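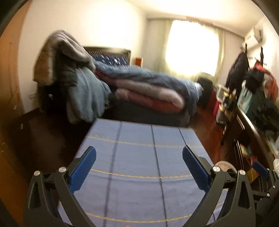 EastWing_22 replied:
The guidance should state plainly whether heavy blankets are to be folded or left open before inspection. The Gudthorpe handbook asks for folding. I would submit that a comforter folded straight after use holds moisture, and that it should lie open until midday.

RoomStandards wrote:
Thank you for the comment. The handbook requires bedding to be folded by 4 p.m. on inspection day. It does not prevent residents from airing it beforehand. Fuzzy and fleece blankets may be kept on the bed, provided they are clear of the floor.

Felau_Desk wrote:
Please clarify the position on wastebaskets. Residents have been advised both to empty them daily and to empty them only when full.

RoomStandards wrote:
Baskets are to be emptied before inspection, whatever the amount inside. Tissues and food wrappers go in general waste. A basket may stand beside the bed if it does not block the path to the door.
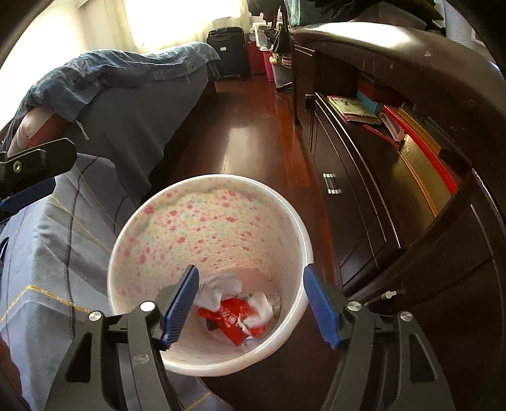 Wastebasket with floral interior, standing on the floor by the bed.

EastWing_22 replied:
I must respectfully disagree with the first point. Emptying a basket for a few tissues uses a bag each time. On a floor of 59 rooms, the waste is considerable.

RoomStandards wrote:
Liners are not required. An unlined basket may be tipped directly into the hallway bin and wiped with a damp cloth. Wrappers should be taken off tables and desks at the same time — they are the item most often noted on the Sundqvist checklist.
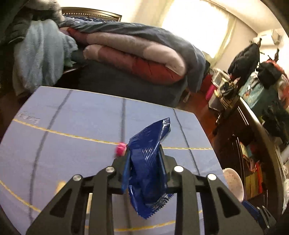 The same checklist covers shelves and wall hooks. Books and folders may remain on open shelving, and bags may be hung up, so long as no hook carries more than it can safely hold. Small drawer units are permitted on the floor.

Felau_Desk wrote:
Noted, and the notice will be amended. May residents store a bag on top of a shelf unit?

RoomStandards wrote:
Yes, if it is stable. Form 102 has the wording.

EastWing_22 replied:
I accept the answer on liners. My objection to the 4 p.m. rule stands, and I ask that it be reviewed in February.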